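Kikier teardown cell, desktop PCs
Equipment page > Recovery cells > Known faults

STATUS: running, reduced speed in the case zone. Read the fault section before you book time on it.

What it does
Takes the guts out of desktop towers. RAM, CPU, small cards. Tower goes on its side on the ribbed table, side panel off, fixture plate to the left of it. Arm works from the top down. Second arm comes in for the CPU. Sold with the Brenis gripper kit and the Thiele controller, 11 recipes loaded, more on request.

Not for laptops. Not for all-in-ones. Please stop asking about all-in-ones.

What went wrong
In November the unit at our Ranville shop closed on a CPU before the retention frame was all the way up. Protective stop, chip cocked in the socket, bent pins. Nobody hurt. Board was scrap. The stop did its job, the recipe didnt.

Mesfin Feyisa pulled the logs. Force limit was fine. The "frame open" check was reading a stale value from the previous tower and passing every time. So the gripper went down deep in the case on a yes that was 20 minutes old.

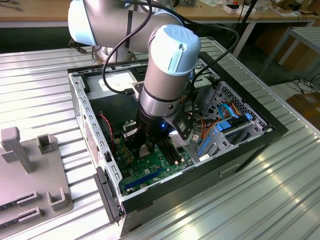 What we changed
- Frame check now clears at the start of every tower. No fresh reading, no descent.
- Speed in the case zone dropped to 10 per cent of the old setting. Slow, yes. Leave it there.
- Gripper pauses over the board until the operator acknowledges.
- Cable slack at the wrist gets looked at before each shift. Not what caused this one but a loop snagging a drive cage would be a bad day too.

Everyone with a unit gets the recipe update free of charge. Version is shown on the pendant home screen, you want 4 or higher. If yours says anything lower, park the arm and call us.

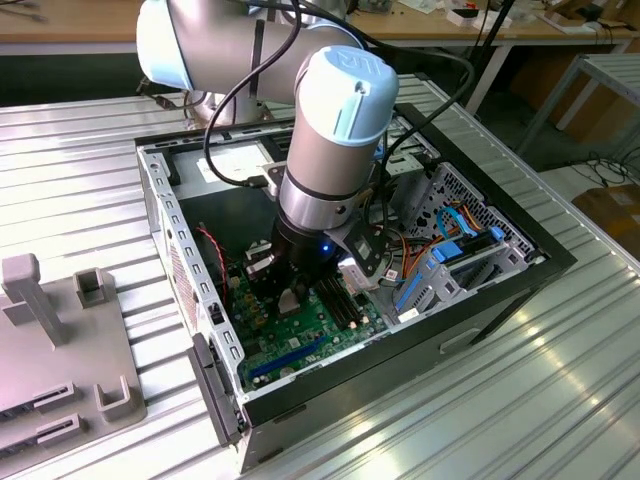

The update takes one restart. Your fixture positions are kept, but run the touch-off again anyway. We had one cell come back a hair off in Z and it took Saron Wako most of an afternoon to find it. Gripper fingers should be checked at the same time, worn pads make the grip reading look better than it is.

CPU handling
Frame up first, always. Check it with your eyes as well as the screen. Second arm carries the chip level and clear of the case wall. If it stops mid-carry do NOT jog it by hand over the board, back it out the way it came in.

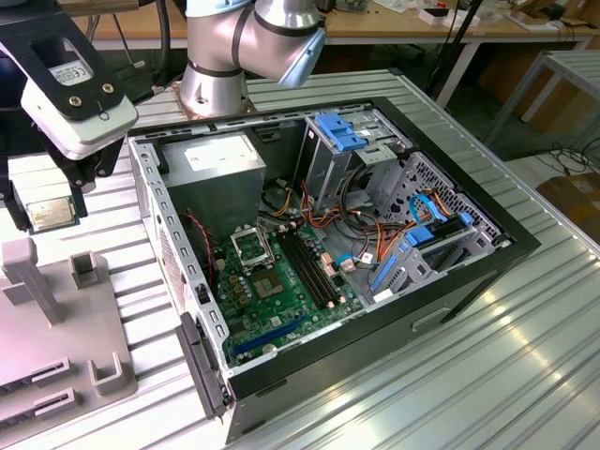 CPU in the second gripper, socket open in the tower.

After a protective stop
Don't just hit reset. Write down the fault code and the step number. Look in the socket with a torch. If the frame is half way, power down and lift it yourself, then restart the recipe from the top, never from the middle.
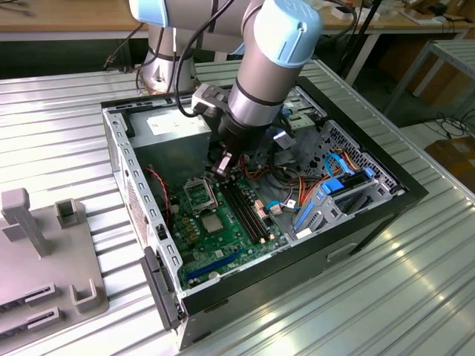 Hands stay out of the case untill the pendant shows idle. The arm can look parked when it's only waiting on the acknowledge, and it will move as soon as someone presses it. One person on the pendant, same person loading the towers.

Spares
Finger pads, wrist cable clips, fixture plate (grey): in stock. Retention frame sensor: back order, ask Saron for a date.

Faults and returns: Mesfin, service desk. Send the log file with the first email pls.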